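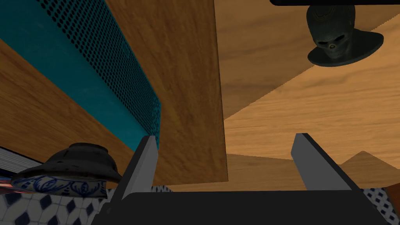
July 8, 2020

Day three with the Gusero trial and I finally feel like I have something to write down besides license keys. Gusero is the simulator package Fiston wants us to buy, or at least wants us to think hard about before the free period runs out. You get a gripper, a pile of household stuff, and a scene builder that throws it all together for you. I've been living in the wrist view most of today, which makes me a little seasick after lunch, but I'm getting used to it.

What I like so far: the objects! I was expecting gray boxes and cans. There's a blue-and-white jar with a knob on the lid that I'd happily have in my kitchen, and a skull, of all things, upside down up in the corner of one view. The wood grain is nice too. The library has 1246 items according to the sales sheet, and I scrolled through far too many of them when I should have been testing.

What I don't like: getting the thing to close on anything when I ask it to. The fingers open nice and wide, no complaints, but the grip force slider goes from "nothing" to "launch it across the room" with very little in between. I wrote to Aníbal Tamayo at their support desk and he answered in ten minutes – ten! – with a settings file that helped a lot. He also said the slider is getting redone. I hope so. I've been hearing "getting redone" from Usuga about their camera tool ever since May.

And the price. Ugh. It's per seat, with a minimum of 4 seats, and there are three of us. I asked if we could get a deal and was told to fill out a form. The form wanted a fax number.

Rernimeo is still the other option. It's cheaper and it runs fine on my old laptop, while Gusero makes the fan scream the minute I load a full room. But everything in Rernimeo looks like it was made out of soap, and if we train on soap I think we'll be sorry when we get to real cupboards and real tablecloths. I keep going back and forth on that. Maybe looks matter less than I want them to.

Tomorrow I want to try the jar lid by itself. That little round knob looks like a good hard test for two flat fingers, and I'd like to run it on both packages with the same settings, or as close as I can get them. Then the write-up for Fiston, which I have promised by Friday and haven't started.

Made soup for dinner, too salty. Need to call the dentist back.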